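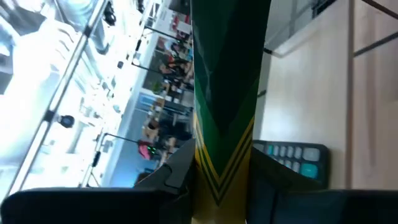

Two black fingers, one green object with yellow chevrons, gripped near the base.

Gomdale Workshop Notes > Opinion > Robots

Filed under: Opinion, Home Build, Grippers

Stop buying stronger motors

Most people who build a robot arm at home spend their money in the wrong place. I did it as well, so this is partly a complaint about myself. They buy a bigger motor for the gripper, and when it still drops things they buy a bigger one again. I think the fingers deserve the money and the evenings first, and the motor should be the last part anyone changes.

My own arm is called Shim, after the number of them holding the shoulder joint level. It was built partly on a kitchen table in Lurport and partly on a shared bench, and it has cost me £678 so far. That covers the motors, the printed parts, the controller, the power supply and the wrist camera. It doesn't cover the parts I broke. If I add those, the figure is £993, and most of the difference is gripper motors I didn't need.

The first gripper had flat fingers. They were quick to print and they looked right on the screen. They would pick up a box of screws all day. Give them anything with a curved side and they touched it along one thin line, and the object turned in the grip as soon as the wrist moved. I took this to be a lack of force. I fitted a stronger motor, which squashed a paper cup and still let a marker pen swing round like a clock hand.

What fixed it was a second pair of fingers with a shaped tip and a strip of rubber glued inside. They went on with the old motor, the weak one, and the marker pen stayed put. The rubber came off a worn-out bicycle tube and cost nothing. I should have tried it in the first week, and I got to it in October.

There is a reasonable case on the other side. A strong motor gives you room for mistakes. If the position is a little off, extra squeeze can pull the object into place, and a builder who only wants to lift wooden blocks may never need to think about finger shape. Motors are also easy to buy. You pick one from a list and it arrives. Fingers have to be drawn, printed, tried, filed and printed again, and each round takes an evening. I understand why people choose the parcel.

But force causes its own problems further up the arm. A heavier motor at the wrist is weight that every other joint has to carry. Mine made the elbow sag, so I started looking at a stronger elbow, and then the base wanted to tip and needed a wider plate. One decision at the fingertips had spread all the way down to the table. Going back to the small motor took the sag out without any change to the code.

The second thing I would argue for is the camera at the wrist. A lot of home builders put a camera on a stand overlooking the table and leave it at that. A view from the side is good for seeing where the arm is. It is poor for seeing what the fingers are doing, as the hand usually hides the object at the moment you care about. From the wrist you can see both fingertips and the sides they are pressing on. You also see a calculator sitting near one finger before you drive into it, which a camera across the table may not show you.

The drawback is that the wrist camera turns with the wrist. The room tips over on its side, bright windows swing in and wash out half the view, and the background changes with every move. People find this off-putting and go back to the fixed stand. I would say put up with it. You get used to a room lying on its side within an evening or so, and for judging a grip the background matters very little.

I would also ask people to test with awkward objects earlier. The usual habit is a foam cube, because a foam cube makes everything work. Use something tall and shiny. Hold it near the bottom, where it has the most chance to lean. Pick it up, turn the wrist, put it down, and do it again until you are bored. My rule is now 500 lifts before I change any part, with a note of each drop and which way the object went. The notes are dull, and they have saved me more money than any discount code.

Ready-made fingers are the usual answer to all this. I bought a Hitari set second-hand and they are well made, but the mounting holes didn't match my wrist, and the adaptor I drew to fit them took longer than drawing my own fingers would have. If your wrist matches, buy them. If it doesn't, learn to draw a fingertip. It is a small part and a forgiving one to learn on.

Shim is on its 3rd pair of fingers now. The fourth will have a slightly deeper notch and a thinner back, and the motor will stay as it is. The stronger one is in a drawer at the Gomdale bench, and anyone who wants it can have it for the price of the postage.

27 shares | 14 comments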